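From: Nahuel Acuña
To: shop-automation list
Date: 2/15/18
Subject: Re: [shop-automation] can they pack a basket yet?

Hi Shirley, hi all,

Good question, and I've been chewing on it since breakfast. Quoting the part I want to answer:

> On Wednesday Shirley Bélanger wrote:
> We fill gift baskets at Maes, mostly snacks in
> wrappers, and my boss came back from a trade show
> convinced two arms on a table could do it by spring.
> I say the folding and the picking up of floppy
> things is years off. Hubert says I'm a pessimist.
> Who's right? And would you let one near your
> laundry?

You're both a little right (sorry, Hubert!). Picking up a box that always sits in the same spot has been solved for ages. Wrapped snacks dropped any old way on a table are a different animal - they slide, they crinkle, one lands face down and suddenly it doesn't look like the others anymore. People do that without thinking while they talk about the game. An arm has to find the edge, pick an angle, squeeze enough but not too much, and then let go in the right place.

I spent a while at Kovard last May trying something close to your job. Our best run was 95 good picks out of 900 tries before we swapped the finger pads, and I'm not proud of that number. After the swap it got a lot better, but it was still slow. Tumaini timed herself against it for fun and had her basket filled before the arms had moved 2 packages. She also restacked hers because she didn't like how they leaned. Try programming that!

What I'd tell your boss: keep people on the mixed baskets, and try a machine on the one product you pack the most. Leave the bin in one place, bolted down if you can. Budget time for the boring stuff like cables and where the bin goes, it ate most of our month. Stanance has a decent checklist if you want it, I can dig it up.

As for my laundry, no way. Socks alone would finish it off. I'd happily hand over the dishes though, if anyone on here has gotten that far.

Nahuel 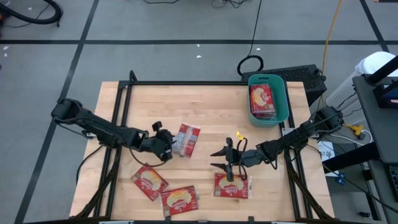
Does a packing robot need two arms?

One arm is enough for moving single items into a bin. A second arm helps when something has to be held steady or turned over on the way.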